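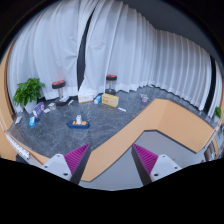 Última alteração: agosto, 16h40

Vutden — corpus de receitas manuscritas
Ficha do conjunto de dados

O Vutden reúne 219 receitas transcritas de cadernos de cozinha em português, cedidos por duas famílias. Cada receita ocupa um ficheiro de texto em UTF-8, com o nome do caderno e o número da página.

Conteúdo
textos/ — transcrições, uma por ficheiro
indice.csv — título, caderno, página, categoria
medidas.csv — equivalências entre medidas antigas e gramas

A maior parte dos textos tem cerca de 200 palavras. Nenhum passa de 1000. Doces e conservas predominam; há pouco peixe.

Transcrição
Chinyere Bako transcreveu o caderno Odell e Dagim Belay o caderno Orlow. Thilini Marikar reviu os dois. A ortografia original foi mantida, incluindo «assucar» e «chicara». Palavras ilegíveis aparecem como [?]. As abreviaturas não foram desenvolvidas — «c. sopa» fica «c. sopa».

Limitações
As equivalências de chávena variam entre cadernos e não devem ser misturadas. Faltam tempos de forno em muitas receitas. As categorias foram atribuídas à mão e algumas são discutíveis, sobretudo nos pudins salgados.

Versão 2
Corrigidos os números de página do caderno Orlow. A coluna «autor» saiu do índice.

Licença
CC BY 4.0. Erros de transcrição: abrir um pedido no repositório, com o nome do ficheiro e a linha.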